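Frequently Asked Questions

Last updated June 8, 2018

Hi, and thanks for stopping by! I run the Gritwood Trail Snack Swap, and I get the same handful of emails over and over, so I finally sat down and typed up my answers. If yours isn't covered, the contact form is at the bottom of every page. I read everything, but I'm slow on weekends when I'm out walking.

What is the Snack Swap?

It's a mail swap for people who hike and are bored to death with whatever they always carry. You sign up, you get matched with another hiker, and you each put together a box of trail food from where you live and send it off. You end up with a pile of stuff you'd never have picked yourself, and then you go eat it on a hill somewhere. That's pretty much the whole thing.

I started it after a long wet weekend on the Plundale loop when I'd packed the same peanut butter crackers for the fourth trip running and could hardly look at them. I posted about it, a few people offered to send me something better, and it grew from there. There are 636 of us on the list now, which still makes me a little dizzy when I think about it.

How much does it cost?

Signing up is free. You pay for the food you send and the postage to send it. I ask everybody to spend $30 or less on the food, and please stick to that. I know some of you love to go overboard (I see the photos!) but it makes the person on the other end feel bad about the perfectly nice box they mailed you.

Postage depends on where your match lives. Flat rate boxes are usually the way to go if you're sending anything heavy like nut butter or jerky. If your box is light, weigh it at home first and compare.

What should I put in my box?

Five things at least, and a mix of sweet and salty. Past that it's up to you, but people seem happiest when they get at least one item that's local to the sender. It can be from a small bakery or just the grocery chain in your town. What's ordinary to you is a treat for somebody three states away.

Things that have gone over well: dried fruit, roasted chickpeas, snack bars, seaweed, hard candy, instant soup, those little sesame squares, spiced nuts, drink powder. One of my matches sent me dried persimmons and I've been buying them ever since.

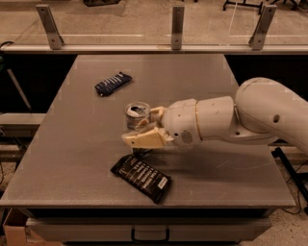
I'd say think about how the food will be eaten, too. A snack you can open with gloves on is worth three that need a knife. Crumbly cookies taste great and turn into sand by mile two. I like anything I can finish in a couple of bites while I'm standing up looking at the map.

What shouldn't I send?

No fresh fruit or vegetables, please. They go bad and some states have rules about them. No alcohol. No glass jars. Nothing that needs a fridge, and nothing you've already opened, even if you only tried one and it was delicious.

Homemade food is a question I go back and forth on. Right now the answer is that you can send it only if your match has ticked the "homemade is fine" box on their form. Put a slip of paper in with the full ingredients.

Can I send chocolate?

From fall until the end of March, sure, go nuts. After that it's a gamble. I once got a summer box where a whole bag of chocolate almonds had become one large almond. It still tasted fine, I ate it with a spoon, but I wouldn't call it trail food. In warm months stick to plain bars, or ones where the chocolate is mixed in and not a coating.

How do you handle allergies?

The sign-up form asks about allergies and diets, and your match sees exactly what you wrote. So write it out properly! "Nuts" could mean peanuts, tree nuts or both, and I can't tell which from here. If you need to avoid something completely, say so in plain words, and please check every label yourself when your box arrives. I don't see or handle the boxes and I can't promise anybody's kitchen cupboard is free of anything.

If your allergy is serious enough that a mix-up would put you in the hospital, I'd gently suggest skipping the swap and joining the discussion board. You'll still get all the recommendations, and you can buy things from a store where you can read the packaging first.

How are matches made?

By me, at my desk, with a spreadsheet. I try to pair people from different regions, and I try not to give you someone you've had before. Vegans get matched with vegans whenever I can manage it, because I find they just know the good stuff. If you want to swap with a particular friend, you can both put that in the notes, but then I'd say you don't really need me!

How long do I have to mail my box?

You get 6 days from when the match email goes out. I know that's short. I used to leave it open and boxes would trickle in for weeks, and people who'd mailed theirs early got understandably grumpy. If life gets in the way, tell your match and tell me. A late box with a quick note is never a problem — it's the silence that bugs people.
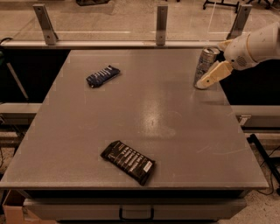 Two wrapped bars, ready for a day pack.

My box never came. What do I do?

First, check the tracking number your match gave you. If it says delivered, look around the side of the house and ask your neighbors. If it's been stuck in one place for a while, your match should call the post office, as they're the one with the receipt.

If there's no tracking number at all and your match isn't answering, write to me. I keep a short list of kind people who'll send a replacement box on short notice, and I'll set you up with one of them. Anyone who signs up and doesn't send gets one friendly reminder, and after a second time they're off the list.

How much food should I carry on a day hike, anyway?

You're asking a person, not a dietitian, but okay. I eat something small about every hour whether I feel hungry or not, and I pack one more snack than I think I'll need. The extra lives in the bottom of my bag and I swap it out when it starts to look sad. On cold days I keep the next bar in an inside pocket so it doesn't turn into a brick.

Salt matters more than I used to think, especially in summer. If all you've packed is sweet stuff you'll be sick of it by lunch.

What about the wrappers?

Carry them out, all of them, including that little torn corner that always tries to escape. I keep a zip bag in my hip pocket just for trash. The Jilby trailhead lost its trash cans last year, so if you walk there, plan on taking everything home with you.

Do you get paid by any snack companies?

Nope. The Vlachopoulos grocery here in Gritwood lets me put a sign-up card by the register, and that's as close to a sponsor as I've got. They haven't asked for anything in return. I do buy a lot of their fig rolls.

Can I swap from outside the US?

Not yet, sorry. Customs forms for food are a headache and I don't understand them well enough to give anyone advice. If you've done it and have tips, please do write in.

How do I leave the list?

Click the link at the bottom of any match email. If you only want to skip a round, reply with the word "skip" and I'll leave you out of that one.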